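Courses > Prydderch Lab Practicals > Robot Teaching > Handout 4: Showing the arm what you want

5 min read

Last week we drove the arms around just to get a feel for them. This week you're going to record real demonstrations, which means everything your hands do (the dithering too!) ends up in the training set. So slow down a little.

First thing, before you touch the record button: open the gripper all the way and look at the wrist view. I want every episode in the Lulla set to start with the fingers wide and nothing between them. If you start half closed, the policy learns half closed, and then we spend July wondering why it bumps into cups. 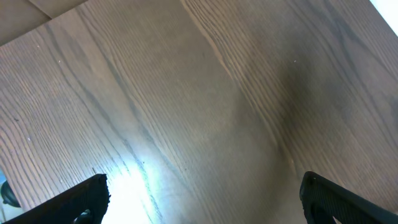

Page last changed: Fri 28 December

Look out for glare in that wrist view as well. A bright patch on the tabletop will move when the wrist moves, and the model can latch onto it. I don't mind a bit of glare, I mind it being in the same spot in all 50 of your episodes. Nudge the starting pose between takes and you're fine.

Now, by hand or by remote? We do both. Guiding the arm by hand is lovely for finding a good path, but your own fingers get into the camera views and I throw out a lot of those takes. For dishes I'd go remote every time. You watch the screens, you feel clumsy for up to 81 minutes, and then something clicks and you stop thinking about the joints at all.

The task is unloading the clear bin. Cups first, then bowls, then plates, always in that order. Cups are the easy ones, so take one by the rim and lift straight up before you go sideways.
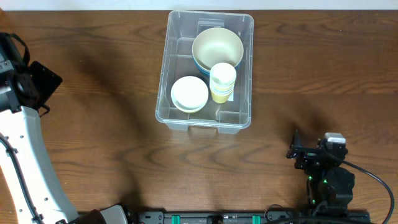 Plates are harder, and I still fumble them myself. Come in low at the edge of the stack, close gently, wait a beat, lift. If you drop one, keep recording and pick it up again! Those recoveries are gold, and the old Maltitley set had hardly any. Stop only if an arm is about to hit the rail or the other arm.

Tag each episode in Plosard before you start the next one. Please don't save the tagging for the end, I've tried it and my memory was mush by take 20.

Related handouts
Handout 3: Driving two arms without tangling the cables
Handout 5: Trimming and tagging in Plosard
Reading: What went wrong with the Maltitley set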